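Cludbridge Packing Staff Publish Own Account of the Robot Bench, and Say the Hard Part Is Still Theirs

0 Comments
Share 12

CLUDBRIDGE, December – Workers at the Arnelo small-goods workshop in Cludbridge today released their own review of Vosine, the two-armed robot bench the company has been trying out on its table work. The review welcomes some of what the bench may do for sore wrists and tired backs. It does not accept the claim, made when the trial was announced, that the bench would "free the team for more rewarding tasks."

Staff say they have asked for a list of those tasks and have not been given one.

The Arnelo workshop handles small household items by hand: light wooden pieces, little panels and stands, cloths. Most of it arrives mixed, gets sorted and straightened at a table, and goes out again in order. The work is repetitive and it is paid accordingly. It also calls for a good deal of judgment that has never been written into a job description, and the review spends most of its pages there.

Small parts held together with something stretchy are one case. A person picks up the whole thing without thinking, pinches where it is stiff and lets the loose side hang. Cloth is another. A rumpled cloth has no fixed shape, and a worker finds a corner by feel. The review asks that both kinds of item be counted separately in any figures Arnelo puts out, so that good results on easy items are not used to speak for the rest.
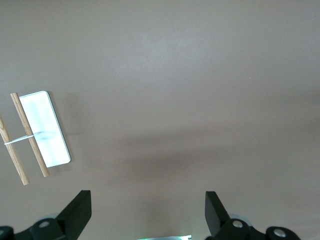
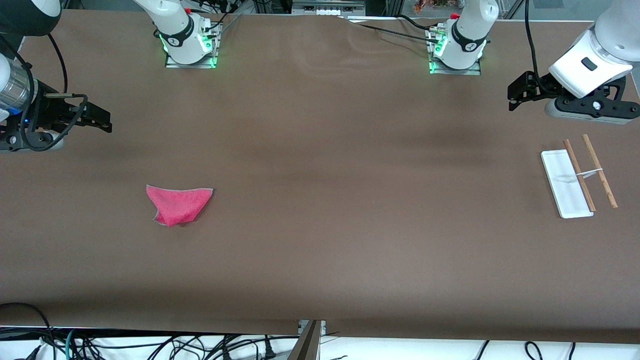

The Vosine bench in Cludbridge: the white panel with its two wooden rods, in both views.

The review covers 267 attempts logged by staff over 3 months. An attempt was marked as finished only if no person touched the item between the start and the end. Under that rule, 51 attempts were finished. The company's own summary uses a looser rule, under which an item a worker nudges back into place still counts for the machine. Staff do not say the company's rule is dishonest. They say it leaves out the worker who did the nudging, and that this worker was on the clock.

The point matters for pay. Arnelo has proposed a new role, bench attendant, at the current table rate. The attendant would set out items, watch the arms, clear the surface, restart the bench after a stop and write up each stop on a form. Staff who have covered the role during the trial report that it is easier on the hands and harder on the attention. A shift of sorting lets the mind wander a little. A shift of watching does not.

"We were told this would take the dull part of the job away," the staff statement reads. "What we have so far is a dull part that has changed shape. If the bench gets better, we would like to hear what happens to our hours before it happens. If it does not get better, we would like that said out loud too."

The review credits the bench where credit is due. It can be left to repeat the same motion without complaint, and two workers with long-standing wrist trouble said they preferred attendant shifts to table shifts. The noise is low. Staff who expected to dislike working near the arms mostly got used to them within the first few weeks, though several would still like a clearer line on the floor showing where to stand.

Staff are asking Arnelo for the following before the trial is extended:

Results reported by type of item, with hand corrections shown.

A separate pay rate for bench attendants, with rest breaks suited to watching work.

Written notice of any plan to cut table hours in connection with Vosine.

Training during paid time. The current guide is read at home.

A visit to the company's Alarcón site, where a second bench is planned, so that workers there can hear from people who have used one.

Arnelo has agreed to a meeting on the first two items and has said the others are under review. Staff note that the training request has been under review since the trial began.

The full text of the review, including the blank log form, is available on request from the staff office at the Cludbridge workshop, mornings only.

Share 12
0 Comments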